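Chapter 7
When the Machine Stops Short: Faults in Household Robots

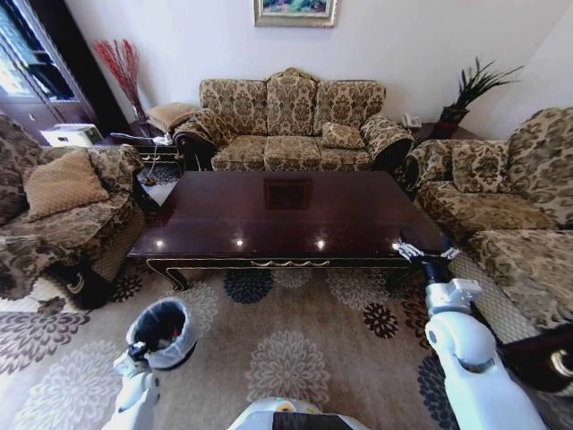
Most faults in household robots are small. A gripper closes too early, a wheel catches on a threshold, a joint reports a load that it is not carrying. The robot stops, a light comes on, and a person walks over to see what happened. The faults that matter in this chapter are the ones where the robot does not stop. They tend to happen during ordinary chores, when one arm is busy with a load and the other is close to furniture. A robot with a wastebasket in its left gripper and its right gripper open just above the corner of a glossy coffee table is in that position. Each arm has its own job, its own limits and its own way of failing, and the controller has to keep track of both.

We begin with a case that will return in Sections 7.2 and 7.5. The robot was a two-armed Dosel unit on trial in a furnished apartment in Drutdale. Its task was to collect the wastebasket from the living room and carry it to the kitchen. It had done this 34 times without a recorded fault. On the next run the right arm came down onto the edge of a table and kept pressing. The left arm held its grip on the basket the whole time. The table top was scratched and one finger of the right gripper was bent. The operator, Babatunde Okeke, was standing in the doorway and used the stop button. He was not hurt, and no one else was in the room.

The first report blamed the camera. Shiny table tops are a known problem, as bright reflections can be read as objects or as gaps, and the report said the robot had misjudged the height of the surface. This was a reasonable guess. It was also wrong. Oliwia Górecki, who reviewed the logs for the test firm Wullik, found that the height estimate had been correct to within 2 millimeters.

The fault was in the force limit. Each arm was supposed to stop when it met more resistance than its limit allowed. During an update in August, the limit for the right arm had been tied to the state of the left. When the left gripper was holding something, both arms were given the higher limit meant for carrying. The arm with the load needed that allowance. The empty arm did not, and it was free to push much harder than it should have.

Why did the earlier runs show nothing? On those runs the right arm never touched anything. The wrong limit was in place each time, but no contact took place to reveal it. A safety function that is never called on will look the same in the records as one that works – this is a point that students often miss when they first read test data.

Górecki's review went through 136 log files and led to 2 changes. The force limits were separated, so that each arm now follows its own load. A contact test was also added to the start of every session, in which the empty arm presses lightly on a padded block and must stop by itself before any chore begins. The Figueroa controller used in the robot already supported such a test, but it had been left switched off to save time.

In this chapter you will learn to tell a sensing fault from a control fault, to read a basic force log, and to write a fault report that keeps what was observed apart from what was guessed. You will need the terms payload, contact force and protective stop from Chapter 6. Readers who skipped that chapter should go over its last section before starting 7.1.

7.1 What Counts as a Fault

A fault is a condition inside the machine that can lead to wrong behavior. A failure is the wrong behavior itself. In the Drutdale case the fault was present from the day of the update, and the failure came later, when the arm met the table. Keeping the two words separate makes reports easier to follow.

2 comments
This site uses cookies to remember your reading settings. Accept | Manage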